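Temps de lecture : 2 min
Dernière mise à jour : vendredi

Pliage bimanuel : varier les objets ou empiler les démos ?

**yrios**
Bilan d'avril, pour ceux qui suivent encore. Politique A : 234 démos, serviettes uniquement. Politique B : 159 démos de serviettes plus 41 avec un truc qui n'a rien à voir, genre bande plastique. B a moins de données et plie mieux. Je m'étais engagée par écrit à soutenir le contraire, merci de ne pas remonter le fil.

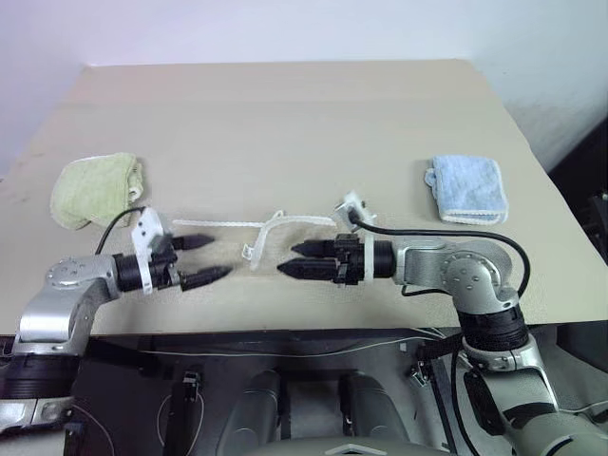 La bande crantée entre les deux pinces, serviettes pliées de part et d'autre.

**bdao**
Mieux de combien, et sur combien d'essais ? Chez Warkeo on a eu un « mieux » comme ça, il a duré jusqu'au lundi.

**yrios**
28 essais par politique. Oui, je sais.

**Chidiac_H**
28, c'est un sondage de cantine. Et puis tu changes deux choses à la fois, le nombre de démos et le mélange. Refais A avec 200 démos, on en reparle.

**triin.b**
Pas d'accord avec Hussam. A en a plus que B, donc l'écart joue contre sa conclusion. Ce qui me gêne, c'est le choix des serviettes.

**yrios**
Justement, le pire cas chez moi, c'est la grande crème à bordure ajourée. Pour les démos, la pince gauche prend le coin et la droite attend ouverte près de l'autre bout.
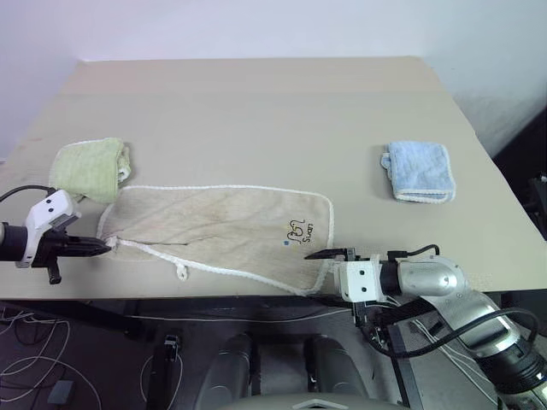 A referme souvent la droite trop tôt, B patiente. Mon hypothèse : la bande oblige à coordonner les deux bras, le tissu pardonne tout. Hypothèse de 23 h, à prendre comme telle.

**Chidiac_H**
Ou alors B est juste plus lente.

**yrios**
... je vais regarder les durées.

Ce site utilise des cookies. Accepter | Paramétrer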